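Re: [nernier-staff] Quiroga Hall language rooms

On Jun 20, 2026, the Plaltard language office wrote:
> We have 447 students signed up for the heritage language
> courses this fall, and 6 rooms in Quiroga Hall. Please tell
> us which hours your group can't use.

Hi all,

Mornings are out for us, I'm afraid. Two of our three instructors drive in from Dredico and the early bus crowd eats up all the parking (you know the lot I mean). Anything after eleven is fine -- even the late slot, which we kind of liked last year!
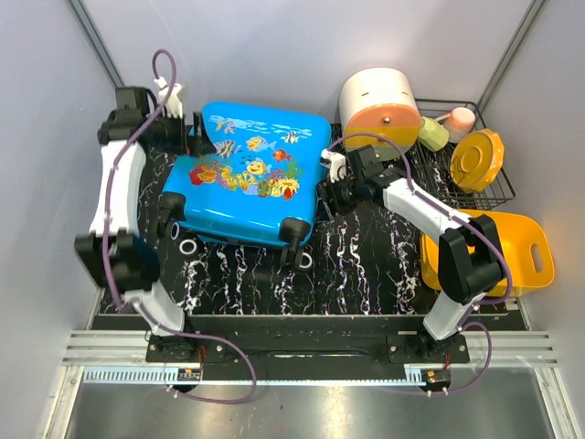

The other thing is the elders' visiting fund. Back in April we were told each course would get $1,000 for guest speakers, and I still don't see it on the Nernier budget sheet. Did it move to another line? I've already asked two speakers to hold dates and I'd hate to go back to them with a maybe.

Also, could the door signs be in both languages this time? We have the wording ready from the spring open house, spelling all checked, and I can send it over tonight.

Thanks for pulling this together -- I know room season is no fun.

Plaltard first-year courses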